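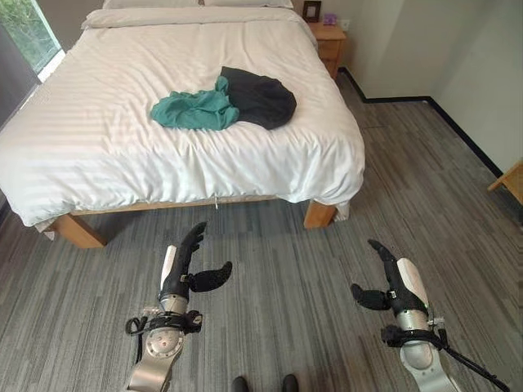 Why does a cotton shirt wrinkle so much more than a polyester one?
Cotton fibers are held in shape by weak bonds that let go when they get damp or warm, then grab on again in whatever position the cloth happens to be in. Polyester mostly stays put unless you get it really hot.

Course pages > Textiles for Beginners > Week 4: Fibers and Care

OK, so last time we got as far as yarn twist, and I promised Fenna Van Hecke I'd go back over creasing (good question, Fenna, sorry I ran out of time!). Cotton is nearly all cellulose. Water gets in between the long chains, loosens them up, and when it leaves they settle down wherever they are. That's your crease. It's also how ironing works, which I find kind of lovely – same trick, only this time you pick the shape.

Linen is cellulose too, but stiffer, so it creases sharper. Wool is a protein fiber with a natural crimp, and it springs back pretty well if you hang it up overnight. I have a wool jacket I've ironed maybe twice.

Thread count, because everyone asks: it's the threads going both ways in one square inch, added together. A plain 288 sheet in decent long cotton can feel nicer than a 700 one, where the maker may have counted every ply of a twisted yarn separately. Please don't pay extra for the number alone!

For the lab, bring four scraps of woven fabric, each about the size of your hand. Label them before you come. We'll dampen them, fold them, put them under a weight for half an hour and then measure the angle they open to. Write down the angle right away and again after five minutes, as the second reading is the one we compare. Nermin Bayram has the key to the fabric cupboard if you can't find any linen.

Reading: the Vermeulen handout, first half only. The bit on resin finishes is heavy going and I'll do it on the board in July.

Questions to Wilma Bakker, room 268 | Course notes, please don't repost | Back to top

Related notes
Week 3: Spinning and twist
Week 5: Dyes that stay and dyes that don't
Reading a care label
Lab sheet: crease angles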